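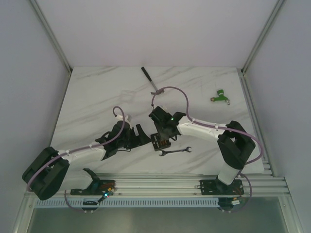
Two robot arms over a marble-patterned tabletop.

Unit 3: Writing the Game Recap

A recap goes to the desk within 15 minutes of the final buzzer. Most of it has to be written before the game ends, so start a running draft at halftime and keep it open.

The lead
Put the result and the score in the first sentence. If one stretch of play decided the game, that goes in too. Attendance does not belong there. The Rona game drew 937 people and two of you opened with it.

Running play-by-play
Write down the clock and the score every time the lead changes. Use the home team first in your notes and the winner first in your copy – mixing these up is the most common error I mark.

Numbers
Spell out one through nine. Use figures for scores, always. Shooting percentages need the makes and attempts beside them in your notes, as 50 percent can mean 2-for-4.

Quotes
One from each coach, one from a player. Check the spelling of names against the roster sheet, including the ones you think you know (Ostapchuk was wrong in four papers in April).

Reading for next time: Llanos, "Deadline Copy," chapter 3. Struan Swanson will take the lab section and hand back the Cluvlow recaps. Bring a printed box score.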